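Skustow group: when should a robot trust its wrist camera?
February 17, 2026

The Skustow group has finished the first part of its study on household tasks with two-armed robots. The question was simple to ask. A robot that works in a kitchen gets one view from its head and other views from the wrists, and the policy must decide at every moment which of them to believe.

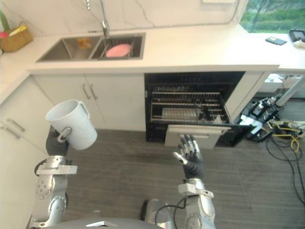
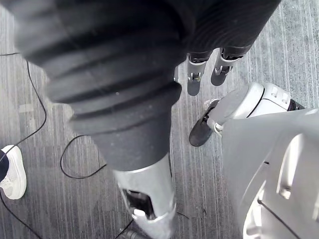
Head view with the pitcher in the left hand and the dishwasher open (first); a view from a small wrist or gripper camera, with two robotic fingers at the top right (second).

Until now the group gave all the views to the network with the same weight. This worked well for large movements, such as reaching over the counter. It worked less well in the last moments before contact, and also when a wrist camera was turned to something that has no relation with the task. In such moments the wrist view contains floor, cables or parts of the robot itself, and the network tried to find meaning in them.

The new method is called Granent. It adds a small module which gives a score to each view, many times per second, and the score decides how much of this view goes further to the policy. The scores are not labeled by hand. They are learned from the demonstrations: if a view helps to predict the next motion of the operator, its score goes up.

For training, the group recorded 3000 demonstrations of 14 tasks. After checking, 2702 of them were kept. The others had lost frames or a bad time match between the cameras, and Celina Rutkowska, who is responsible for the data, preferred to remove them completely. "We tried to repair them first," she told us. "It took us more time than to record new ones."

The gain is largest in tasks with handles. Pitchers, cups and drawers are all in this group, and failed grasps there went down by 31 percent against the old model. For tasks with flat plates the difference is small, and the group does not yet know the cause. One idea is that the fingers hide the edge of the plate from the wrist camera exactly when it is needed.

The module has one more weak point. After a fast turn of the arm the score reacts too slowly, and the policy can follow an old view for a moment. A shorter time window is being tested.

The code will be shared with the partners at Inskip in June, together with the list of removed recordings.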